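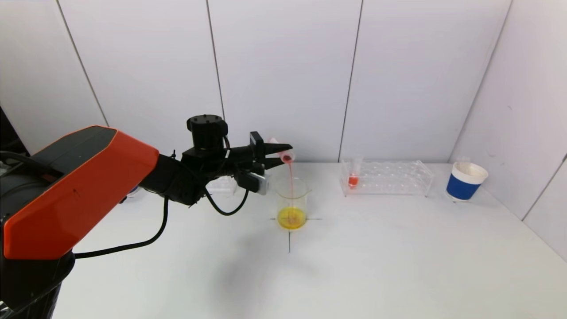
A visitor to our June open evening asked whether we were seriously going to pay people to pour red into yellow and tell us when it stopped being yellow. We are. We'd like you to be one of them.

Pouring Panel: Participants Wanted
Wemeo, Rankin Building, Catdale
Last updated: July 15, 2023

Wemeo puts together color-mixing kits for schools and for the kind of household that doesn't mind a stained tablecloth. Our next kit is called Jindo. It comes with small test tubes, clear racks to stand them in, a beaker, a handful of food dyes and an instruction booklet that everyone in the office thinks is perfectly clear. Everyone in the office wrote it, so we are looking for people who didn't.

What you would be doing

You'll sit at a white table with a cross drawn on it. The beaker goes on the cross. The colors go in the tubes, the tubes go in the racks, and the racks go toward the back of the table where your elbow can't reach them. After that you follow the booklet, page by page, and pour one color into another while saying out loud whatever comes into your head. "What does it mean by a splash?" is a very useful thing to say. So is a long silence followed by a sigh — we write those down too. 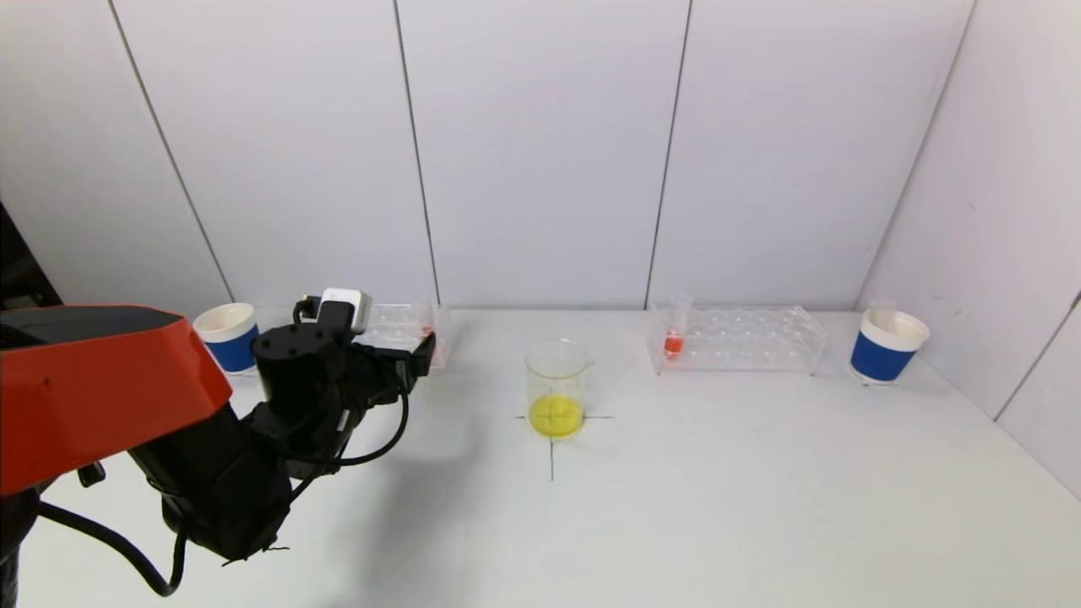 A good part of the session is spent on a single question, and it has caused more arguments here than the office thermostat. When you add red to yellow a little at a time, at what point would you call it orange? The booklet currently says "after a short pour." We have had this read as three drops and as the whole tube. Please bring your own opinion and be ready to defend it.

We'll also ask you to find the spout on the beaker without being told it has one, put tubes back in the rack between pours, and set the table up again from memory at the end. You won't be graded. The booklet will, and it's already nervous.

Who we're looking for

Adults who can tell red, yellow and blue apart under ordinary room lighting, and who can read a page of English instructions without a headache. You don't need any science. If you have worked in a lab, you're welcome to apply, but please be patient with us when you see how we use the word "titrate" on page 9. (We are taking it out.)

We especially want to hear from anyone who:

— never reads the instructions
— reads the instructions before opening the box
— is left-handed, as our drawings all seem to be of the same right hand
— has been called clumsy by a relative

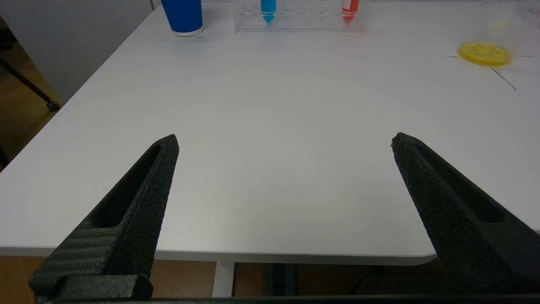 Time and pay

Each session lasts two hours, with a break in the middle. You can sign up for up to two sessions, after which you'll know the booklet too well to be any use to us. We pay $41 per session, by check or bank transfer, at the end of the month. Coffee, tea and a plate of cookies are provided on a separate table, and they stay on it. The paper cups on the work table are part of the setup. Please don't drink from them, whatever color you've managed to make.

Sessions are held on the ground floor of the Rankin Building in Catdale. The entrance is on the parking lot side, past the bike racks. There's a ramp, and the chairs roll more easily than you expect. 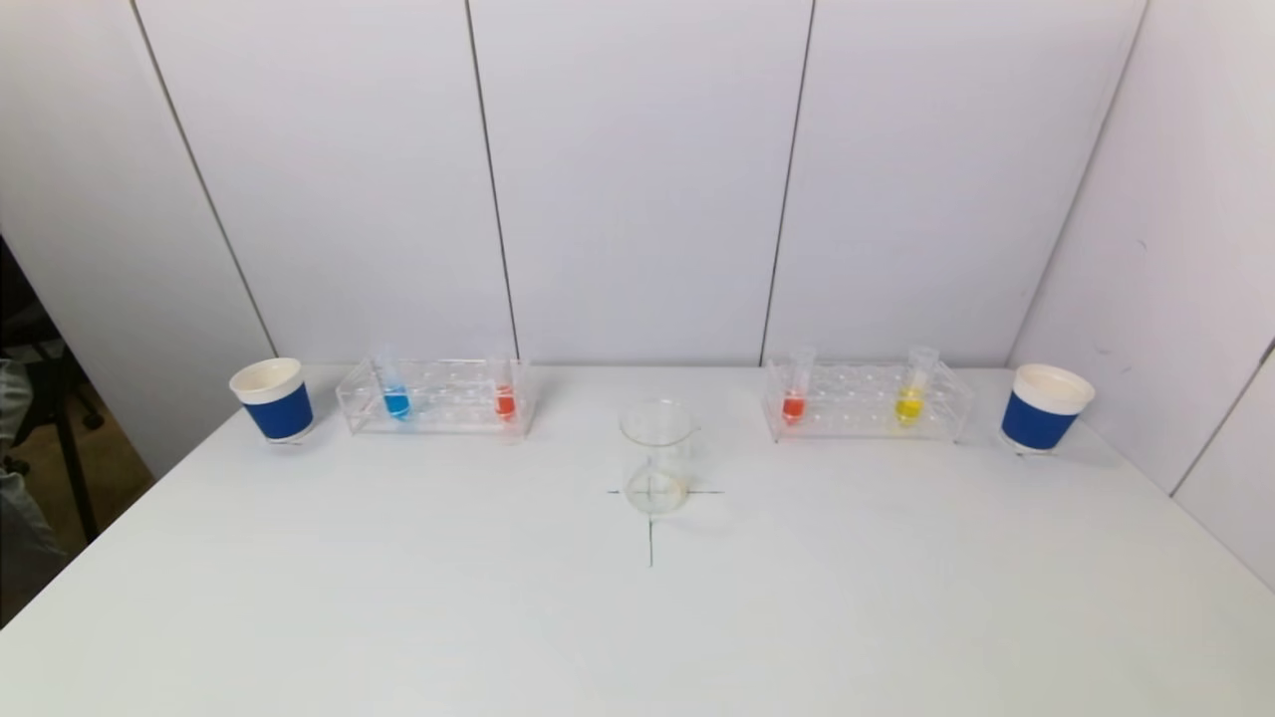 Wear something you don't love. The dyes are food grade and wash off skin after a few days of looking guilty, but they're less forgiving with linen. We have aprons in one size, a size that fits hardly anyone. Long hair should be tied back and loose sleeves rolled up.

How to apply

Send a short note to the Wemeo front desk with "Jindo panel" in the subject line. Tell us when you're free, whether you have any trouble seeing colors, and which of the types listed earlier you are. Claiming to be both kinds of instruction reader is allowed, though we'll ask about it. We reply to everyone, usually within a week, and we'll keep your details only until the panel is finished.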